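Subject: Re: [brendora-neighbors] Overtime pay for the transit officers
Date: 13 June 2018

On the Brendora list, a neighbor wrote:
> Does anyone know where the overtime mess stands? I heard the
> officers on the Cindska line still haven't seen their holiday pay,
> and that a march was planned. Is it safe to bring kids downtown?

Yes, bring the kids! I walked over on my lunch break and it was as calm as could be. The officers lined up outside the Byun Street station in plain clothes, with hand-lettered signs, and then walked the 2 blocks to the county building. I'd guess half the people on the sidewalk were riders who had come to cheer them on, and I loved seeing that. 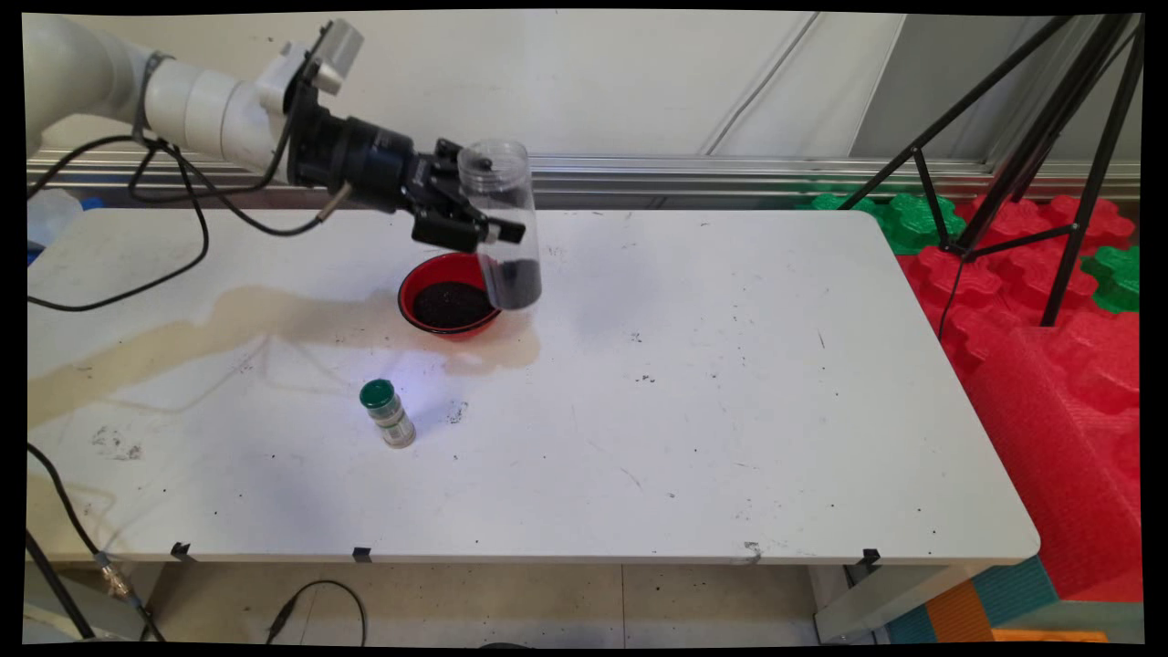 Marisol Tench

As for the money, they're owed for 180 hours of holiday shifts per officer, going back to last September. The county says the payroll switch to Clevero lost the records. The union says it turned in paper copies twice and has the stamped receipts (I saw one, and it looked fine to me, though I'm no expert!).

The great news is that the deputy administrator came out on the steps and took the petition in person. She promised a written answer within 30 days. Last time they couldn't get anyone past the front desk, so I call that real progress.

> Also, will the late trains still run?

They will. No one is walking off the job, and the officer I talked to was very clear on that. The night patrols on Cindska stay the same.

If you want to help, the petition is still open at the Byun Street newsstand. They have more than 200 names and would love yours. You can also speak at the next county meeting, but you have to sign up at the clerk's window before noon. I'm going, and I have two empty seats in the car if anybody on the east side needs a ride. Write me off-list!

Marisol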